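Stirano Club Sim Racing Wheel: two months in

22 November 2021

I should say straight off that I'm not quick. I've been doing sim racing for a couple of winters now, mostly in the evenings when the house has gone quiet, and I sit very happily in the middle of the pack where everybody bumps into each other at turn one. So if you've come looking for someone to tell you where the last tenth is hiding, you'll want a different review! What I can tell you is what it's like to live with the Stirano Club wheel when you're an ordinary person with an ordinary desk and an ordinary amount of patience.

I paid £198 for the wheel and pedals together. My old one was a Relon, the little one with the bungee cord inside, and it did me proud for ages until it started pulling to the left on its own. I put up with that for far too long (I was basically driving an oval everywhere) and then Yoon-hee Ji from our league sold me on the idea of proper force feedback over the course of one very long voice chat.

Setting it up

Quick, on the whole. The clamp goes under the desk and tightens from the top with a big hand screw, and it held first time. The pedals are another story. They've got rubber feet that are fine on carpet and hopeless on anything smooth, so on a hard floor you brake for a hairpin and the whole tray sails off towards the skirting board. I've ended up with a strip of non-slip matting and the tray wedged against the wall, and that works, but at this price I'd have liked a proper strap or a hook for the chair in the box.

The cables are a decent length. The power brick is enormous.

The software is called Skosine and it looks as though it was designed by someone who'd been told about menus over the phone. Everything you need is in there, but the page for turning the rotation down is two levels deeper than the page for changing the colour of the lights. Do the firmware update before anything else. I didn't, and spent my first evening thinking I'd bought a dud, with the wheel going slack every time I touched a kerb. Updated it, restarted, and it's behaved ever since.

On track

Oh, it's lovely though. Coming from the Relon it's like taking your gloves off. The first thing I did was a run of laps at a street circuit, walls both sides, no room for anything, and I could feel the front tyres start to give up well before I'd have noticed on screen. With the old wheel I'd find out I was understeering by hitting something. With this one there's a lightness that comes in through the rim just as the grip goes, and once you've learned it you start backing off without thinking. I took a whole second and a bit off my best time there in a week, and I'm fairly sure none of that was talent.

Kerbs are very good. Bumps are good. Straight-line feel is a bit dead, and there's a small notchy patch right around the centre that you notice on long fast bends when you're only holding a few degrees of lock. Yoon-hee reckons you can tune it out by turning the damping up, and you can, mostly, but then you lose some of that nice detail over the kerbs. I've left mine low and put up with the notch.

We did the league's endurance evening a fortnight ago, 141 laps shared between two of us, and I did the longer half. The rim got warm but not unpleasant, my forearms were wrecked, and the wheel didn't fade at all as far as I could tell. The fan did come on in the last stint. It isn't loud exactly, more of a persistent little hum, but if you race with speakers instead of headphones you'll hear it in the slow corners. We came home ninth, thank you for asking, after my team-mate had a disagreement with a backmarker.

The paddles are the weak spot. They click nicely and they're metal, but they're set a touch too far back for my hands (I've got small hands) and on fast downshifts I sometimes miss one altogether. Third to first into a chicane is no fun when you only get second. You can buy longer ones from Fallahi for £32 and plenty of people in the league have. I'm holding out for now on principle, though I can feel the principle wearing thin.

The pedals

Throttle fine. Clutch fine, I never use it. The brake is where the money ran out, I think. It's a spring with a rubber block behind it, and until you reach the block there's very little to push against. My first few races were all lock-ups and apologies. You do get used to it, and there's a stiffer block in the bag of bits that I'd tell anyone to fit on day one. Even then it's a guess compared with the load cell set my brother-in-law has, though his cost more than my bicycle.

Would I buy it again?

Yes, I think I would. If you're on a bungee wheel and you keep wondering whether force feedback is worth the bother, this is a very nice way to find out, and you'll have enough left over for a mat to stop the pedals wandering. If you've already got a mid-range wheel I wouldn't swap, the difference won't be big enough. And if you've got small hands, try to have a go on one first.

There's talk of a new pedal set from Stirano in January, with a better brake. I'll put up a separate post if I give in and get them.

Four stars from me. It'd be four and a half with a decent brake and shorter menus.

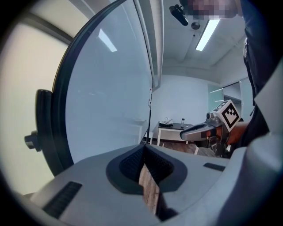
The round mirror with the thin black rim.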